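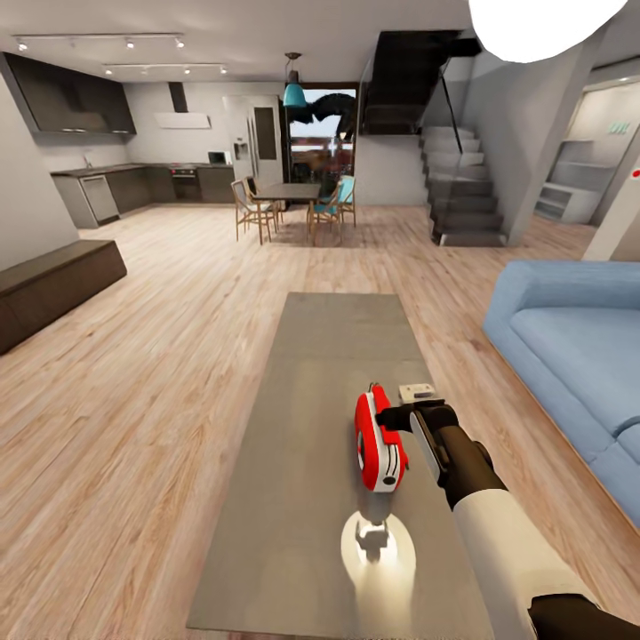 Radio grab, living room level, right arm

Trindard Robotics Club forum > Student builds > Sim challenge
Posted by kwofie_i, September, 9:40 pm
268 views | 14 replies | 2 shares

**kwofie_i**
OK so we're finally far enough along with the sim challenge that I feel fine posting. For anyone who missed the meeting, the task is the radio one (our team calls the red and white thing a radio, the task sheet just says "device," please don't start on that again). Two-armed robot, gray table, pick the thing up, hold it, put it back where it was. You get 105 seconds on the clock.

We're running Faisal's grasp planner with my approach code bolted on the front. I changed the approach so the right arm comes in low from the side and the fingers close around the body. Before that I was going straight down from above and it was knocking the thing over constantly. I've got 1767 attempts logged from that version and I don't want to look at any of them ever again.

Questions for people who've done this level:
1. Is anyone using the left arm at all?
2. Does the shiny red shell mess with your detection?

**laryea_fan**
Nice!! We're still stuck on the kitchen level so I'm jealous. On 2, yes, big time. Our detector kept picking up highlights and calling them edges. We ended up training on a bunch of different lighting setups and it calmed down. Takes forever on the lab machines though, so start it before you go home.

**Faisal Rind**
Teammate here, so I'm biased, but I want it on record that the top-down grasp was fine. The problem was the closing speed. Iddrisu changed the angle and the speed in the same commit and now he gives all the credit to the angle.

**kwofie_i**
I knew you'd show up lol. I'll rerun top-down at the slow speed tonight if it makes you happy.

**Faisal Rind**
It would make me very happy.

**bolt_bucket**
Can I be the grump? I think both of you are tuning for one object on one table. The judges swap objects in the final round. Our team at Ollitz had a gorgeous grasp last year and then they gave us a mug and we scored 2. Not 2 objects, 2 points. Spend your time on the general stuff and let the radio be a bit ugly.

**kwofie_i**
Ouch. I get it, but we have to qualify first, and the qualifier is only this object. I'd take a boring pass here and then panic about mugs later.

Anyway here's where my head is at on the left arm. Right now I keep it up and out of the way with the gripper tilted, and only the right one goes in. The part I fuss over most is the last little bit, where one finger is almost on the shell and the other still has room. If I'm off sideways by even a little, that finger touches first and shoves the radio across the table before the grip closes.

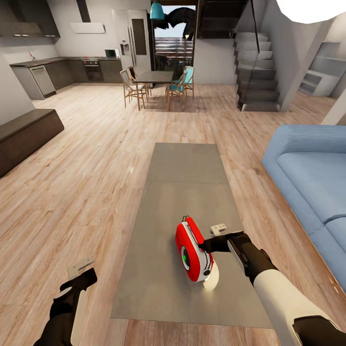 So what I do now is stop short, take a fresh position estimate, nudge the wrist over, and only then go in. It costs time but I've got plenty on the clock. I'd love to brace with the left hand on the other side so it can't slide, but every time I try it the planner freaks out about the two arms getting near each other.

**laryea_fan**
We tried bracing on our level and gave up on it after a week! Your stop and look again trick is smart, I'm stealing it. Do you re-detect from the head camera or the wrist one?

**kwofie_i**
Head. The wrist view is mostly gripper by that point.

**berex_dan**
Disagree on leaving the left arm parked. In Berex (the planner we use, there's a link in the wiki) you can set a separate safety margin for each pair of links. Shrink it for the hands only, leave the elbows alone. We've braced that way all month. And the left arm is sitting right there, it seems like a waste!

**bolt_bucket**
Shrinking safety margins is how you teach freshmen to break a real robot.

**berex_dan**
It's a sim. The worst that happens is you press reset.

**bolt_bucket**
And in the spring it's the real arms, with the same config file, because people are lazy. I've seen it.

**Faisal Rind**
He's right, we would absolutely forget to change it back. Iddrisu forgot to push the lighting fix twice.

**kwofie_i**
Once! The second time the server was down. Dan, can you send me your config anyway? I'll put it on a branch with a big scary name.

**berex_dan**
Sent, check your messages. The pair settings are near the bottom.

Recent in Student builds
- Wrist camera or head camera for small stuff?
- Kitchen level: dishwasher door keeps swinging shut
- Who has the key to the lab cabinet
- Laryea arm kit, first build notes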